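Friday, December 27, 2024

Workshop notebook, Sunley Memory and Aging Project. Entry by Babita Kandpal.

## Purpose of the session

The session reviewed the written recollections collected under the heading "Accepting Help." Participants were asked to describe the first time a younger relative or a stranger offered assistance, and how they responded.

## Observations

- Most accounts dwell on the offer itself and say little about the need for it. One contributor from Prarberg wrote at length on the tone in which her son asked for the car keys, and gave the stairs at her own front door a single sentence.
- Two accounts concern carrying groceries. In both, the writer refused and later regretted the manner of the refusal.
- The word "stubborn" is used by the writers of their late parents and seldom of themselves. Sioned Owen proposes that this be raised at the next meeting, without attribution to any participant.
- The Tsuchiya account remains the strongest. It should be read aloud in full, including the passage on the father's hat.

## Procedure for the February reading

1. Each account is limited to 1000 words. Longer pieces are to be returned to the writer for cutting and are not to be cut by staff.
2. Introductions are limited to 400 words in total and will be prepared by S. Owen. 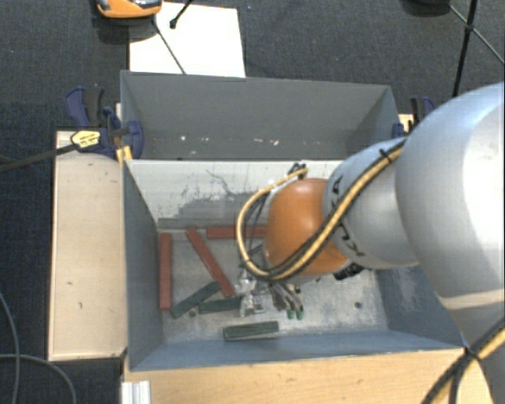 3. Writers who prefer not to read may name another person to do so. The Distlow group has asked for this in two cases, and both are approved.
4. Seats in the front row are reserved for readers and their families.

## Outstanding

Permission is still required from the Tsuchiya family for the letter quoted on the second page. S. Owen will write to the daughter. The large-print copies have not yet been proofread.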